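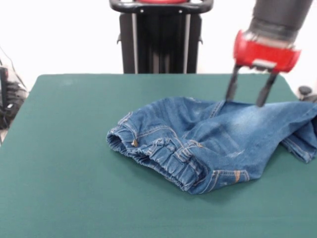

By Zanele Du Plessis
2022-04-02

My inbox has gotten out of hand since the Nunari trailer went up, so I'm putting the answers in one place. I'll add to this page when I can. If you wrote to me in March and never heard back, I'm sorry, and your question is probably somewhere in here.

What is Nunari?

It's a fantasy adventure comedy, feature length, and it's my first. A disgraced royal mapmaker named Tovi is sent to find a town that she made up years ago to fill an ugly blank spot on a map. When she gets there, there's a town. The people in it are furious with her about the drainage. There are sword fights, there's a river spirit with a bad temper, there's a song (only one, I promised my editor), and there's a love story that I spent two years pretending wasn't a love story.

How long is it?

The finished cut is 70 minutes. I know that's short! The first assembly was more than twice that and I cried in the parking lot after watching it. Comedy goes stale so fast when you let it sit, and every time we took out a scene the ones on either side got funnier. There's a whole subplot about a goat inspector that now survives as a single line. I miss him.

Is it set in a real place?

No, the kingdom is called Nindeo and it's all made up. I wanted a place with its own taxes and holidays and bad roads, where nobody stops to explain any of it to you. My favorite fantasy movies feel like you've walked in during somebody's very busy week. If you catch a character swearing by "the second bridge," there is a story behind that, and it isn't in the movie.

What does the title mean?

Nunari is the name of the town, the one Tovi invents. I needed a word that somebody could plausibly write on a map at two in the morning because the rest of that corner looked empty. I said a lot of nonsense out loud in my kitchen and that was the one I kept liking the next day.

What's Bellarell?

Bellarell is the company that made the movie, and "company" is a generous word. It's me, my producer, a shared folder, and a bank account that spent most of the shoot gasping for air. We set it up so we could sign a lease on a warehouse. If you see the logo with the bell in it, the ringing sound is a spoon on a mixing bowl.

What language is the movie in?

Mostly English, with a good chunk of Zulu. The river spirit speaks only Zulu, and so do the townspeople when they're talking about Tovi behind her back (or in front of her, which happens more and more as things go on). Those scenes have subtitles. I went back and forth on whether to leave a few lines without them, and in the end I did leave two. If you understand them, you get a better joke than everybody else in the room, and at our test screening you could hear exactly where those people were sitting. It was my favorite moment of the whole night.

Did the actors all speak Zulu already?

Most of the ones who speak it on screen did. Two learned their lines by ear with a coach, and worked really hard at it. Please don't email me asking which two. One of them made me swear.

How did you film the fights?

Slowly, and with a lot of knee pads. I'd storyboarded everything before I understood what bodies can do, so our fight choreographer went through my drawings with a red pen, very politely, and we started over. What she taught me is that a funny fight has to be a good fight first. If you don't believe that somebody could get hit, then it isn't funny when they get hit with a ladle. We rehearsed each fight for days on flat ground and then brought it to the location, where there was always a slope or a root or a very interested dog, and we changed it again.

The rooftop chase is wire work. We had the rig for one weekend and we used every minute of it. I wanted the actors to look like they could fly but hadn't practiced, so there's a lot of flailing in there, and quite a bit of it was unplanned.

How many effects shots are there?

There are 294, which horrified me when I finally saw the number on a spreadsheet. Most of them are the kind you'll never notice. Painting out wires, painting out a cell tower, painting out me (I crept into the back of a wide shot and stood there with a sandwich for a full take). The river spirit is a mix. Her face and hands are makeup, which took forever every morning, and the water that moves around her is added later. I wanted something on set for the other actors to look at and be scared of.

How long was the shoot?

We filmed for 41 days, spread over two stretches with a long break in the middle when we ran out of money. If you look closely, Tovi's hair is a little different in the market scene from one angle to the next. Those two angles were shot months apart. I used to lie awake over that and now I kind of love it.

What movies inspired it?

Anything where people are fighting on a staircase and also arguing about something petty! I grew up on rented tapes with the labels peeling off, a lot of martial arts comedies and a lot of big sincere fantasy pictures with rubber monsters in them, and I never really sorted them into separate boxes in my head. I loved that a movie could be completely silly for half an hour and then break your heart with one look. I've been chasing that switch ever since. I also watched a lot of old courtroom dramas while writing this, and the drainage hearing owes them everything.

Is it okay for kids?

Mostly, I think. There's some swearing, though nearly all of it is invented swearing, and the fights are bloodless apart from one nosebleed. The river spirit's first entrance is scary. My niece watched it through a cushion and then asked to see it again, which I took as a rave. Really little kids may get restless during the hearing, and so may some adults. You know your own family better than I do.

Where can I see it?

We're playing small theaters and community screenings first, and I'm at as many of those as I can get to. There's no streaming deal yet. I'd love to tell you more, and as soon as there's something signed I will be unbearable about it. Please don't ask me for a link. I've said no to my own cousins.

Can I host a screening?

Yes, please do! Write to the address on the contact page with the name of your venue, how many seats it has, and what kind of playback you've got. We've shown it in a proper movie theater with lovely red curtains and we've shown it in a school gym with a sheet, and both nights were great. If you can get the sound right, I'm not too fussy about the rest. Comedies live or die on whether the back row can hear the setup. Tell us early if you need captions throughout, because that's a separate file and I have to be the one to send it.

Will you come and do a Q&A?

If I can get there, I'd be thrilled. I talk too much, so give me somebody firm to hold the microphone.

Are you going to make a sequel?

I don't know. I've got a notebook full of ideas and one of them might be good. There are 16 speaking parts in Nunari and I've had messages from nearly every one of those actors pitching me the movie where their character turns out to be secretly in charge, so at least I'd never be short of plots. The blacksmith's pitch was four pages long and had a budget attached.

For now I'm writing something much smaller. Two people, one apartment, no rivers.

Can I send you my script?

I'm sorry, but I can't read them. I can't keep up with my own pages at the moment, and if I ever made something that happened to look like yours we'd both feel awful about it. What I'd tell you to do is get some people you like in a room, hand out the parts, feed them, and listen to it read out loud all the way through. You'll hear every dead spot. I did that with Nunari five drafts in and cut the opening that same night, with pizza on my hands.

Can I write fan fiction or draw the characters?

Oh my goodness, yes. Somebody sent me a watercolor of the goat inspector, who is barely even in the movie, and it's hanging over my desk. All I ask is that you don't sell prints with our poster lettering on them, as that belongs to the designer who drew it.

Is there a soundtrack?

Not yet. The music is finished and it's wonderful, and we still need to sort out the paperwork with the players and get it mastered properly. The song from the wedding scene will come out first. Yes, that's really the cast singing. No, I won't say who's flat.

What happened to the mapmaker's hat?

I get this one more than any other! She has it when she crosses the bridge and she doesn't have it when she gets to the inn. We filmed a scene where she trades it for directions, and the directions are terrible, and it was cut along with most of the goat material. I'm hoping to put it up with some other deleted scenes later on. The hat itself is on a hook by my front door and it has never once fit me.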